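Dragica Atanasov keeps her folding for the end of the day. She runs a small clothing exchange in Vestville, and most of what comes through it gets sorted by hand before it goes back out.

"People bring things in a ball," she said. "I don't mind that. I would sooner have it in a ball than not have it."

She started the exchange in February with 36 pieces, nearly all of them from her own relatives. The last tally was 572. Sportswear is the largest group and the one she finds slowest to fold.

"Anything slippery comes undone again," she said. "I lay it flat, smooth it with my forearm, and fold it in thirds. If it has a stripe, I use the stripe as a guide."
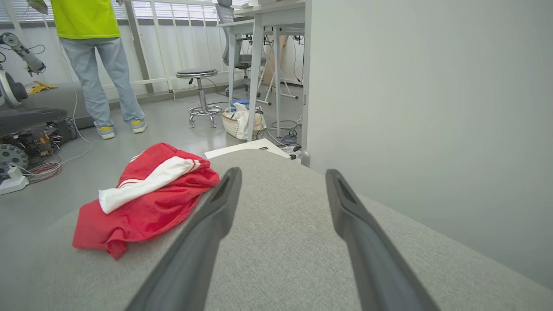 A red garment with white stripes, waiting to be folded.

Atanasov prefers a fabric-covered surface to a bare one. On a smooth table, she said, sleeves slide away while you are working on the other side. She also likes gray, which shows up lint and stray threads from bright clothes.

She allows herself four minutes for a difficult item and then moves on. Shirts go face down. Pants are folded lengthwise first, with the seams lined up. 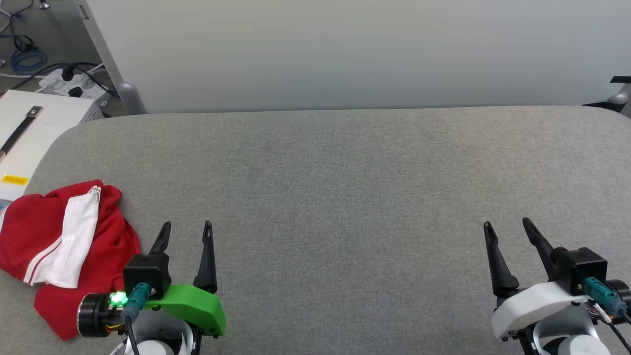

Not everyone agrees with her about the thirds. İlker Duman said he rolls everything, including jackets, and gets more into a box that way. "It comes out creased, but it was creased when it came in," he said.

Atanasov has tried rolling and went back to folding after a week. "I like to see the size label without opening anything," she said.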